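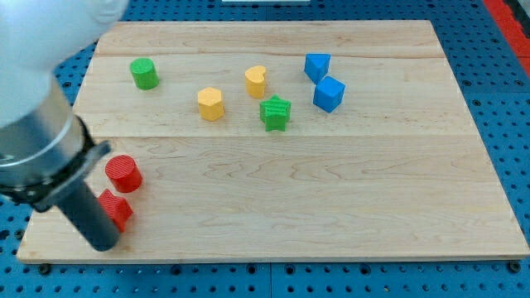

The maple board and the little blocks, two of each colour.

Oct 23, 2026

Woke up with glue on my wrist, so I suppose yesterday counts as a productive day.

The board is done. I have said that before, to Halina, to my sister and once to a man delivering a parcel, but this time I mean it. Four coats of Grellow oil, rubbed back between each, and the figure in the lower half has finally come up the way I hoped it would when I picked the planks out at Riswood back in September. It looks like flames, or like the surface of a pond when somebody has thrown a sulk into it. The top half is plainer. I did think about turning the middle plank round to spread the fancy grain out a bit, thought about it for most of a week in fact, and by then I had glued it.

The seams are good. I will allow myself that. One up near the top, one across the middle, and you have to go looking for them. Samah came in for a cup of tea and ran her thumbnail along the middle one and said nothing, and I have known Samah long enough to take that as a rosette.

I do like it on the blue table. I had been working on it at home on an old door laid over trestles, where everything looks brown, and it was a surprise to see it so pale. All those round holes showing round the edges make the wood look very well behaved. Sebastián says the holes are there for bolting things down. I use them for losing pencils. I lost one this morning and had to get on my knees for it, and met Vsevolod down there, looking for a washer.

The blocks took longer than the board, if I count the sulking. The idea was simple enough: cylinders, stars and a few other shapes, small enough for the hand, in red, green, yellow and blue. The first batch in September came off the printer with feet like melted candles. The second batch was fine apart from the yellow, which we had run out of, so for a fortnight I had a set with three colours and a promise. Anum found the end of a reel of Bramar yellow in the cupboard behind the paint tins and printed the last ones overnight. She will not tell me how long it had been there.

They all have those fine ridges up the sides. I meant to sand them off. I got as far as one star, did three of its points, remembered how many points a star has and how many sides each point has, and put it in my pocket for printing again. The ridges can stay. I have come round to them. They catch the light and they give your fingers something to do, and Halina, who disapproves of plastic on principle, has been seen running a nail up and down the green one like a washboard.

Spent a silly amount of the afternoon on where to put them. You would think small blocks on a board could be put down anywhere. I had the reds in the near left, which I liked straight away and should have left alone. The greens went further up, with the star near the middle, standing on its end because flat on its back it looked like something fallen off a Christmas tree. Then the yellows between the green cylinder and the blues. Then I moved the whole lot. Then I moved the whole lot back. Vsevolod asked whether it was a game and what the rules were, and I said there weren't any yet, and he said in that case he was winning.

Samah thinks they should be in neat pairs. I think they look better scattered a bit, as though a tidy child had been called in to supper. We had a short, civil argument about it which went on until the kettle boiled and then slightly past that.

Money, so that I remember: the maple was 75, and I have hidden the receipt in the drawer with the takeaway menus, where I will find it in the spring and feel ill. The oil I had already. The plastic I am not counting, as Anum says the cupboard doesn't. Vasylenko still have my good clamps and have had them for 12 weeks, so the whole thing was glued up with the bad ones, plus a ratchet strap and a bag of sugar. It's still flat. I put a straight edge on it in every direction before I left and could not get so much as a bus ticket under it.

Things to do tomorrow: ring about the clamps. Take the sharpness off the near edge of the board, which bit me twice. Buy sugar. Find out what Sebastián has done with the spare green cylinder, as he was very vague about it and there is a new doorstop in his office.

Home late, soup, toast. Found the sanded star in my coat when I was looking for my keys. It is on the windowsill now, three points smooth and two not, next to the dead basil.

We use cookies to improve your experience on this site. By continuing to browse you accept our use of cookies. Accept | Manage preferences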